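Imprimir esta página | Enviar por correo

Cestas, bandejas y estantes de mesa: preguntas frecuentes

Por la redacción de Vemwood en casa
Febrero de 2026

Desde que publicamos la guía de orden para superficies pequeñas nos han llegado un montón de preguntas, ¡y qué buenas! Hemos juntado las que más se repiten sobre cestas de plástico caladas, bandejas, soportes transparentes y estantes de rejilla. Si la tuya no está, escríbenos, que esta página la vamos ampliando.

¿Por dónde empiezo si tengo la mesa llena de botellas y cajitas?

Por la cesta. Colócala hacia el centro de la mesa, donde llegues con comodidad desde los dos lados, y ve metiendo primero lo alto y estrecho: paquetes finos, cajas delgadas, cualquier cosa que se caiga en cuanto la rozas. De pie, claro. Un paquete tumbado se come el fondo entero y luego ya no cabe nada más. Las botellas pequeñas van delante, pegadas a la pared, con el tapón hacia arriba y bien cerrado. 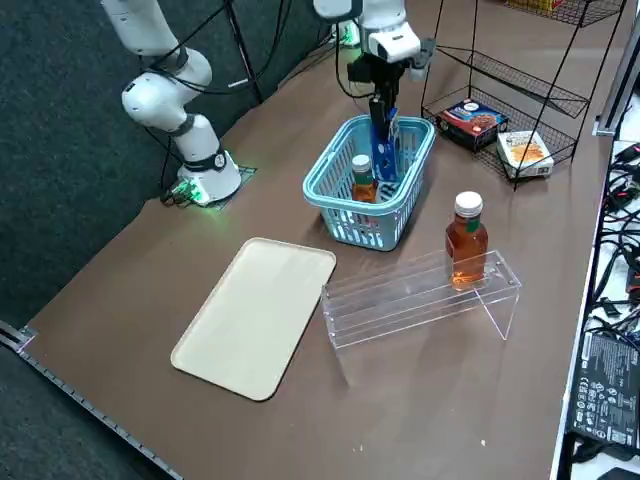 Cesta calada azul claro con un paquete alto y una botella pequeña; en primer término, la botella grande sobre el soporte acrílico.

¿Y las botellas grandes? ¿También a la cesta?

Nosotros preferimos dejarlas fuera, sobre un soporte. Con una botella grande dentro, la cesta pesa más de un lado y al levantarla se inclina (nos ha pasado, y con aceite, que es peor). Un soporte acrílico bajo las deja a la vista y no tapa lo que hay detrás. Eso sí, comprueba que la base de la botella asiente entera en la parte plana. Si el tuyo lleva tornillos en las esquinas, dales un repaso de vez en cuando con el destornillador, sin apretar a lo bruto: el acrílico se raja.

¿Calada o de paredes lisas?

¡Calada, siempre que puedas! Ves lo que hay sin sacar nada, entra el aire y se enjuaga en un momento debajo del grifo. La lisa la guardamos para cosas muy menudas, como pinzas, gomas o sobres de especias, que se escapan por las ranuras. También puedes forrar el fondo de la calada con un trozo de tela vieja y te sirve igual.

¿Para qué quiero una bandeja si ya tengo cesta?

Para lo que está de paso. Las llaves, el bote que vas a rellenar, la caja que todavía no sabes dónde va. La bandeja es la sala de espera de la mesa, y funciona mejor si es clara y con el borde bajito. Nuestra regla es vaciarla por la noche. A veces la cumplimos.

¿Los estantes de rejilla metálica valen para algo que no sean revistas?

Para muchísimas cosas. Los de baldas inclinadas van de maravilla con cajas y paquetes planos, porque enseñan la cara delantera y encuentras lo que buscas de un vistazo. Pon arriba lo que usas a diario y abajo lo voluminoso. Tampoco hace falta arrimarlos a la pared en paralelo: girados en diagonal se alcanzan mejor desde la silla, y a mí me parece que quedan hasta más bonitos.
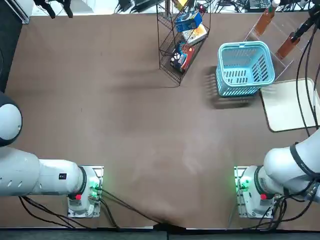 Otra ventaja de la rejilla es que casi no coge polvo. Un paño húmedo por los alambres, otro seco detrás y listo. Si notas que resbala al coger una caja, ponle dos tiras de fieltro adhesivo en la base, una delante y otra detrás.

¿Qué protege mejor la mesa, mantel o cubierta adhesiva?

Depende de cuánto muevas las cosas. El mantel se arruga bajo la cesta en cuanto la arrastras. La cubierta adhesiva aguanta mejor, pero los bordes son su punto flaco y conviene repasarlos con la mano cada pocas semanas. Elige un acabado mate; en los brillantes se nota cada dedo. Una lectora de Beaulieu nos contó que lleva desde diciembre con un retal de linóleo y está encantadísima.

¿Los paquetes blandos dónde los pongo?

Al final y arriba del todo. Las bolsas y los envases flexibles se adaptan al hueco que quede, así que no les reserves sitio. Cógelos por la parte de arriba, bájalos despacio dentro de la cesta y suéltalos cuando toquen fondo o se apoyen en otra cosa. Si los dejas caer desde lejos, se doblan y acaban tumbando las botellas pequeñas.

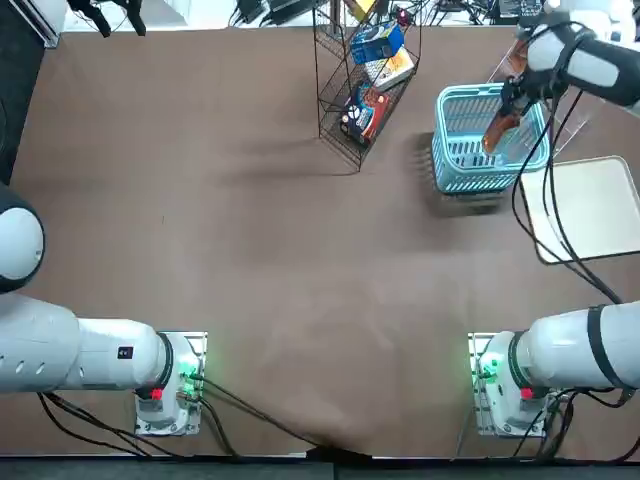

¿Cuánto puedo cargar una cesta de plástico?

Mira siempre lo que indique el fabricante. En casa usamos un límite muy poco científico: 2000 gramos para las que se llevan con una mano, y de ahí no pasamos. Y no la llenes más allá del 80 % de su altura si la vas a mover llena.

¿Cómo la limpio si se ha derramado algo pegajoso?

Agua templada, jabón de platos y un cepillo de dientes jubilado para las ranuras. Déjala boca abajo hasta que se seque. Debajo del reborde grueso se queda más suciedad de la que parece, ¡acuérdate de pasar por ahí!

Relacionados
- El cajón de los tapones sin botella
- Botes Zikia: ideas para etiquetarlos a mano
- Mesas auxiliares Wiston, medidas y montaje
- Cómo ordenar un armario con dos baldas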